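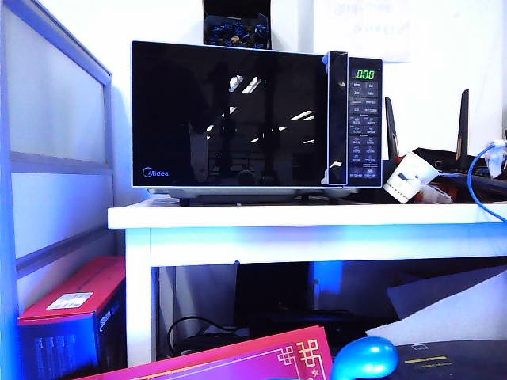 Tovstead food pantry, walk-through checklist for June

I did this one with Higinio Arriaga before opening. My comments are next to each item, so sorry for the rambling!

Front door and ramp: OK. The rail is solid again, and people with strollers can get by the sign-in table.

Income forms locked away: NO. Found 3 filled-in forms on the counter, with wages and household size right there for anyone to read. Please, please use the drawer.

Shelving, dry goods: OK, mostly. Cans had crept up to the top shelf again — I moved the heavy ones down myself.

Fridge log: two mornings blank. Higinio is asking the Shevchuk shift about it.

Floor scale: OK. Tested up to 390 pounds and it held steady.

Fire extinguishers: 2 checked, tags current. The one by the Sundine Street exit had boxes stacked in front (moved).

Waiting area: chairs fine, one loose floor tile near the benefits desk. Taped for now, and I've put in a request with Zerum for a proper repair.

Back exit: OK, opens easily, light works.

Recheck the forms drawer and the tile next month.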